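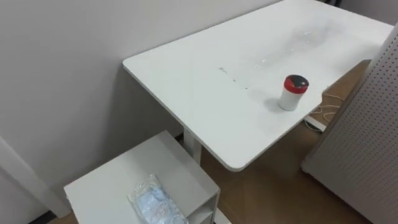

Seststead, 27 August 2020

Section 4. Setting up your Olteo wallet node

Read section 3 first. If the chain isn't synced, stop, go back.

1. Plug the node into the router. Cable only. Wifi drops during sync and you start over.

2. Power on. Wait for the status page to load in your browser. Slow the first time, leave it alone.

3. Pick a network. Choose Test. Main comes later, in step 9.

4. Set a passphrase. 20 characters minimum, spaces count. No accents, the Papadakis firmware still chokes on them.

5. Write down the recovery words. Paper, pen. No screenshots, no email to yourself.

CAUTION: Lose the words and the coins are gone. We can't reset it. Support can't reset it.

6. Type the words back in when asked. Lower case. If it says "mismatch" check for a trailing space on the last word, that's usually it.

7. Set the peer limit to 96. Default is 194, too many for a home line. Settings > Network > Peers, then Save. Save is at the very bottom, easy to miss.

8. Send yourself a test payment. Any amount. Wait for 2 confirmations before you touch anything else. 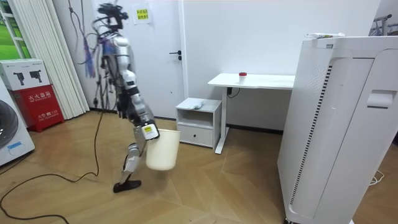

Robot holding a cream-white bucket, parquet floor.

NOTE: Payment stuck on "pending"? Fee too low. Open the payment, hit Raise fee, confirm. Don't send a second one.

9. Switch to Main. Node restarts by itself. Passphrase again.

10. Turn on auto-lock. Settings > Security. Pick the shortest time you can live with.

11. Back up the wallet file to a USB stick. Eject it properly, then put it somewhere that isnt next to the node.

CAUTION: Never run the same wallet file on two nodes at once. Balances go wrong and its a pain to fix.

Old Woston nodes: steps 7 and 10 are under Advanced, not Settings. Everything else the same. Staking menu is greyed out on these, leave it.

Corrections to Chiyo Okabe please, with the section number in the subject line. Section 5 covers fees and cold storage.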